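Filed under: Table & Storage > Owner Guides > Surkwood Plate Shelf

SECTION 5. SETTING UP THE SHELF AND SORTING YOUR PLATES

This section covers the Surkwood shelf, model 772, once it has been assembled as shown in Section 4. The shelf sits on a tabletop and holds round plates lying flat, either singly or in stacks. It is meant for everyday plates in mixed colors. Large serving platters should be stored elsewhere.

5.1 Before you start

Place the stand on a level tabletop. Press down lightly on each end of the shelf board. If one end moves, tighten the post screws a quarter turn at a time until it stops.

CAUTION: Do not load the shelf until both posts are tight. A loose post can let the board tip toward the open side.

Wipe the tabletop and the shelf board with a dry cloth. Crumbs under a plate will make the stack lean and can scratch a matte finish.

5.2 Laying out the plates

1. Take all the plates out of the cupboard or box and set them on the table right side up.

2. Spread them out in loose rows with no plate resting on another. The rows do not need to be straight. Leave enough room to get your fingers under each rim.

3. Keep bowls to one side. They are put away last.
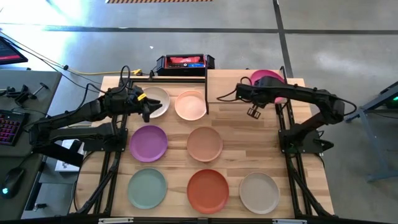 4. Check each rim for chips. Run a fingertip around the edge and set aside any plate that feels rough.

5. Decide on the color groups before lifting anything. Most sets split easily into pinks and reds, tans and creams, and greens and purples. Peach can go with either of the first two groups, so pick one and keep to it.

NOTE: Plates of different sizes can share a color group, but the widest plate must go at the bottom of the stack.

5.3 Loading the shelf

1. Start with the largest color group. Lay its widest plate flat on one half of the board, with the rim clear of the post.

2. Add the remaining plates of that group one at a time. Lower each plate straight down. Sliding a plate across the one below it will mark the finish.

3. Look at the stack from the side, at eye level. The rims should be parallel. If one sits at an angle, lift off everything above it and set it again.

4. Begin the second group on the other half of the board. Leave a gap of 28 mm between the stacks so that either one can be lifted without touching its neighbor.

5. Plates used every day may stay on the tabletop in front of the stand. Keep them flat and a hand's width back from the table edge.

CAUTION: Do not lean plates against the posts. They are not made to take a sideways load.

CAUTION: The maximum stack height is 904 series plates to the top of the post and no higher. For other plates, stop when the stack is level with the post tops.
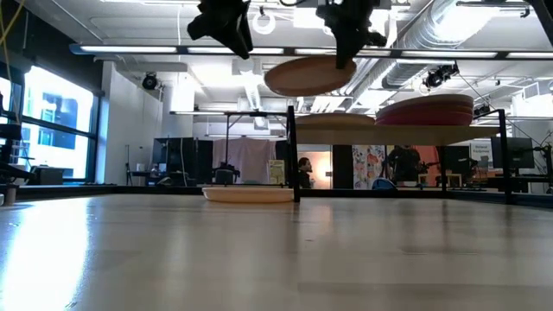 Can I put two colors in the same stack?
Mixed stacks are safe as long as the widest plate is at the bottom. You will have to lift more plates to reach the one you want, so keep the color you use most on top.

5.4 Putting away bowls

Bowls should go on the tabletop beside the stand or on the Misent side tray (sold separately). A single light bowl may be placed on top of a short stack if its foot sits fully inside the rim of the top plate. Do not nest bowls on the shelf.

5.5 Care

Wipe the board once a month with a damp cloth and dry it right away. Standing water will raise the grain. Do not use scouring powder on the board or the posts.

Check the post screws again after the first week of use, and whenever the stand has been moved to another table. Replacement screws are listed in Section 8.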